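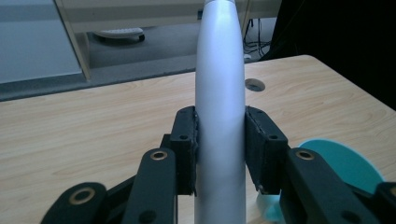 Section 3. Readiness of Household and Shop-Floor Chores

The Ritine handling system is supplied with a chore library, and each chore in the library carries a readiness grade. The grade states whether the system may perform the chore alone, with a person present, or only as a trial. Owners should read this section before assigning any chore, as a task that is simple for a person may still be beyond the machine. Gripping a tall, smooth white item between two finger pads, with one pad pressed to each side, belongs to the first group of skills to be taught. Clearing a full dinner table remains in the trial grade.

3.1 Readiness grades

Grade A – The chore may be run without a person in the room.
Grade B – The chore may be run with a trained person within reach of the stop button.
Grade C – Trial only. The chore must not be relied upon for daily work.

At the time of this edition, no kitchen chore holds Grade A. Moving single upright items on a flat table holds Grade B. Folding, wiping, pouring and the handling of thin lids or plates hold Grade C.

3.2 Teaching a pick-up chore

1. Clear the work area of items that are not part of the chore.
2. Stand the item upright on the table. Do not place it over a cable hole or within a hand's width of the table edge.
3. Take the hand-held gripper and open the fingers fully.
4. Bring the pads to the item at mid-height, one on each side, and close until both pads touch.
5. Lift, move and set down the item in one steady motion.
6. Release, withdraw the gripper and save the demonstration.

Repeat the procedure with the item in different starting places. The Stisdale trial set for upright items, prepared under Rosalba Vitale, contains 1,212 demonstrations. A new site will normally build upon this set and is not expected to match it.

Note: Tapered items may slide upward or downward between the pads as pressure increases. Grip such items where the sides are closest to straight.

Note: Inspect the pads before each session. Replace them in pairs when the contact edges become frayed. Replacement pads are ordered through Brotix.

CAUTION: Do not teach or run any chore with open containers of hot liquid, regardless of grade.

CAUTION: Keep fingers clear of the linkage arms while the gripper is closing.

3.3 Requesting a change of grade

A chore may be considered for a higher grade after six supervised sessions without a dropped item. Session records should be sent to Ebenezer Ackah at the Keskinen service desk. Grades are reviewed each February – until written approval is received, the existing grade applies.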